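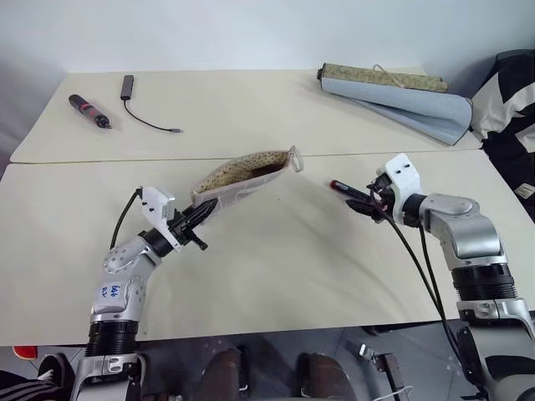

Storks return to the Brokach chimney

When the brickworks at Brokach closed, its tallest chimney was left standing because it was too expensive to pull down. A pair of white storks has nested on top of it for the past three summers, and in August their latest brood left for the south.

There were 3 chicks this year. One of them came close to not making it. In a strong wind the edge of the nest gave way and the smallest bird slid onto a maintenance ledge a few metres below, where its parents could see it but would not land.

Romana Beneš, a biologist who has studied the valley's storks since she was a student, was called out at six in the morning. She watched through a telescope for an hour before deciding to send a climber up.

"A chick that age can go without food for a while," she said. "What worried me was the drop on the other side."

The climber was Velimir Vasić, who normally repairs church roofs. He carried the bird down in a canvas rucksack. It was bruised under one wing and underweight, and it spent nine days at a rescue centre run by Evelien Verbeke, eating chopped fish and day-old mice.

Putting it back took longer to arrange. The nest weighs nearly 800 kilos, and Beneš wanted the broken side shored up first. Vasić fixed a steel ring around the chimney top and packed the gap with willow. Both adults flew off while he worked and were back by early evening. The female fed all the chicks before dark.

The young birds were ringed during the same climb. Storks from this part of the valley usually cross at Gibraltar, although more of them now stop in Spain and spend the winter on rubbish tips and rice fields.

Vasić will go up again before spring to look at the ring. The old lightning rod also needs replacing, and he would like to do both jobs while the nest is empty.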